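3. Setting and the work at hand

The study was carried out at Skostach, a contract firm that prepares demonstration data for companies building kitchen and food-service robots. Its workers do small household jobs by hand, using hand-held grippers in place of their own fingers, and the recordings are sold on to clients. The firm had run this line of work for a little over a year when we arrived. Most of the people on it had come over from the packing floor, where a sorting line had replaced their old jobs. Figure 1 shows the work as the demonstrators do it.

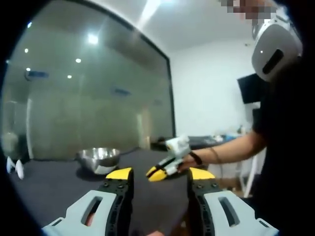
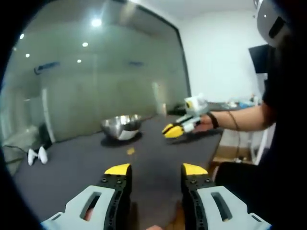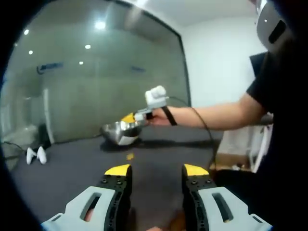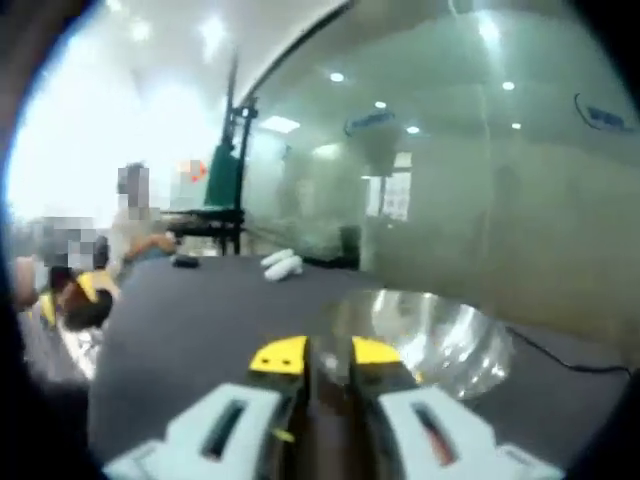 Figure 1. Demonstration work with hand-held grippers and a metal bowl.

3.1 Participants and method

We interviewed demonstrators, shift leads and two managers, and sat in on shifts between October and the end of the winter. Interviews were held in the lunch room or by phone, whichever the worker preferred, and were paid at the normal hourly rate under an agreement with the firm. The last of them was done by phone on 2 April 2020. We also had access to the shift log, which holds 711 entries for the period. Each entry is a short note written by a shift lead at handover. Of these, 237 mention a worker by name, and we read those twice, once for what was said about the work and once for what was said about the person.

Two of us coded the interviews separately and then compared results. Where we disagreed we went back to the recording. Names of participants appear with their consent, and each of them read this section before it was submitted.

3.2 From packing to demonstrating

The first change workers described was in pace. On the packing floor the line set the speed. At the demonstration tables the worker starts and stops each take, and a take that feels wrong can be thrown out. Yuk-lan Chow, a packer for nine years before she moved, told us she had expected the new job to be a rest.

"You sit or stand how you like and no one is shouting for cartons," she said. "But you have to think about your hand the whole time. I never thought about my hand before."

Several others made the same point in different words. A movement they would normally make without noticing had to be made slowly enough to be useful, and then made again with the object in a slightly different spot. Tien-fu Liu compared it to teaching a nephew to drive. He found the first month harder than any month on the line, and said he went home with a sore forearm and nothing he could point to as finished work.

That last complaint came up often. A packer could look at a full pallet. A demonstrator sees a number on a sheet, and the sheet at Skostach counted accepted takes only. The daily target during our visits was 110 accepted takes for simple jobs, with a lower one for jobs that needed two people. Workers knew their own count but not why a take had been refused, as checking was done at another site by a partner firm, Ko. The reasons came back in a weekly summary that most of them had stopped reading.

3.3 What counts as skill

Managers described demonstrating as entry-level work. It was graded at the same pay step as packing, and new starters got half a day of training. The workers did not see it that way, and the log gives them some support. Shift leads wrote often about who should be put on which job. A typical note reads: "Put Yen-ting on bowls again, the others are rushing the pick-up." Another asks that a certain worker be kept off cloth folding until her wrist has settled.

Yen-ting Yen had built up a set of habits for thin-rimmed dishes which she passed on to whoever was beside her. She closed the gripper early, let the rim find the tip, and only then lifted. None of it was written down. When we asked the site manager, Godelieve Van Dijk, whether the firm had a record of this sort of knowledge, she said the takes themselves were the record. In one sense that is right – the client receives Yen's way of lifting a bowl along with everything else. It does not help the next starter, though, and it does not show up in Yen's grade.

We found the same gap in how workers talked about pairing. Two people at one table have to agree on who moves first and how close they will come to each other's arms. Pairs who had worked together for a while hardly spoke. New pairs talked all the time, and their early counts were low. Under the target system this counted against both of them, and experienced workers admitted they sometimes avoided new starters at the end of the week.

3.4 Feelings about the purpose of the work

We had expected workers to worry about training machines for jobs like the ones they had lost. Some did. Liu said he tried not to think about dishwashers and kitchen hands, "because my sister is one". Chow was less troubled and said the sorting line would have come with or without her. What bothered her more was that she had never seen a robot use what she had recorded. The clients' results were covered by contract and did not come back to the tables.

After the workers raised this through their representative, one client, Grallow, agreed to send a short video each month. Only one had arrived by the time our visits ended. It was played in the lunch room and watched several times, mostly for the mistakes. Two workers asked to redo a job after seeing it, and the shift lead entered the request in the log with no comment.

3.5 Changes made during the study

Skostach made two changes while we were there. The first was to send refusals back the next morning with a reason attached. The second was to drop the individual target for pairs in their first two weeks together. We did not ask for either change and can't say what effect they had on output, as the mix of jobs shifted at the same time. In the later interviews, workers spoke well of the first and had mixed views on the second. Those who had been avoiding new starters said they now minded less. Others felt the two weeks were too short for jobs with liquids, where a pair may get only a few turns before being moved to something else.

The pay grade was under review when we finished. The firm has told us it will share the outcome, and we plan to return to it in a follow-up paper.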